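Prundow workshop's chess robot is still learning to pick up the pieces

Community news, April 2024

Members of the Salton shared workshop in Prundow have spent every free evening since November building a machine that can set out a chessboard. It cannot play chess. That was in the original plan, on the first page, and has since moved to a later page.

The project goes by the name of Trurell, after a misprint on a parts order that everyone liked better than the name it replaced. The idea was modest enough to begin with. The workshop runs a chess night, the oversized pieces live in a bin between games, and putting them out takes a grown adult a couple of minutes. The robot's best run so far is 16 minutes, and it left a bishop behind.

Most of the pieces are plain white blocks with square black-and-white markers stuck on. A camera reads the marker, the software works out which way up the block is and where it has got to, and the arm goes and fetches it. On paper this is a solved problem. In a bin, where the blocks lean on each other like passengers on a late train, it is less so, and the group has now written 1151 lines of code on the single question of which one to lift first. 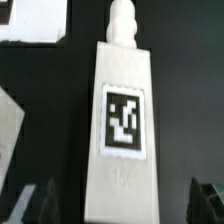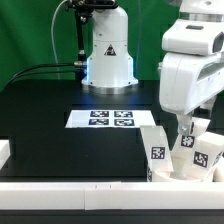
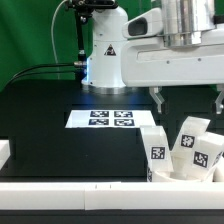 Marked blocks and the arm's end of the bench, Salton workshop.

The markers themselves were the cheap part. They are run off on the office printer and cut out with whatever scissors can be found, and the group's log has a long and rather sour entry on the subject of glue. A label put on a few degrees out gives the arm the wrong idea about where the block is facing, and it will close its fingers with great confidence on thin air. The fix was to measure each label after sticking it and tell the software how crooked it was. Sticking them on straight was also discussed.

The money has come out of the workshop's own project pot, topped up by Grewal, the hardware shop on the corner, which gave 40 pounds and a box of mixed screws. The shop has asked for a mention and this is it. The arms were bought second-hand, and the manuals came with them, in a language none of the builders reads. There are good diagrams.

Progress over the winter was uneven. One full week went on a fault that was traced to a loose plug. A fortnight in the new year was lost to an argument about whether the pieces should be made lighter, so the fingers could hold them, or heavier, so they stopped falling over when touched. They were made lighter. They fall over when touched.

Since then things have picked up. The arm now gets hold of a standing block nine times out of ten, by the log's count, and a leaning one a bit more than half the time. Blocks lying on their faces, with the marker underneath, are a different matter. The present method is for the arm to give the heap a gentle shove and look again. This works quite well and is very hard to watch if you have made the pieces yourself.

There has been some grumbling from the chess players, who were told in good faith that they would have their bin back by spring. They have been using a travel set in the meantime. It has a missing rook, for which a bottle top is standing in, and a feeling has grown among the regulars that the bottle top plays rather well.

The next job is the hand-over, in which one arm holds a piece while the other turns it the right way up. Both arms have to agree on where the piece is, and at the moment they differ by 2 centimetres. The group says this is down to calibration and will be sorted out soon, a phrase that appears in the log quite often.

An open evening is planned at the workshop once the hand-over is working, with tea, a short talk and an attempt at a full set against the clock. Visitors are asked to stay on their side of the bench while the arms are moving and to leave bags by the door. Entry is free. Anyone who has a spare rook, of any size, is asked to bring it along.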